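Reading time: 2 min

Section 7: Table-clearing tasks

Clearing a worktop into a drawer is the hardest chore in the Irnance guide. Run it in the simulator first. The arms may be moved to a real worktop only after the checks in step 4.

1. Load the kitchen table set from the Raltcombe menu.
2. Choose the object to be cleared. Start with the mug.
3. Set the drawer to open. Opening it by the handle is a separate task, see page 40.
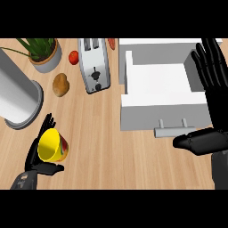 Fig. 7. Kitchen table set, simulated. Mug in the left hand, drawer open.

4. Run the task 376 times without changing the settings. Write down every drop and every knock against the drawer.

Note: A good score in the simulator does not mean the chore is solved. Real mugs slip and real drawers stick. Expect to step in often at first, and do not plan on leaving the machine to tidy up alone.

CAUTION: Keep people out of reach while the arms are powered. Do not use glassware or hot drinks.

If a hand stops with error 3613, press Hold, clear the error and go back to step 2.

Contact Flumetti support | © Flumetti, 4/20/18 | Back to top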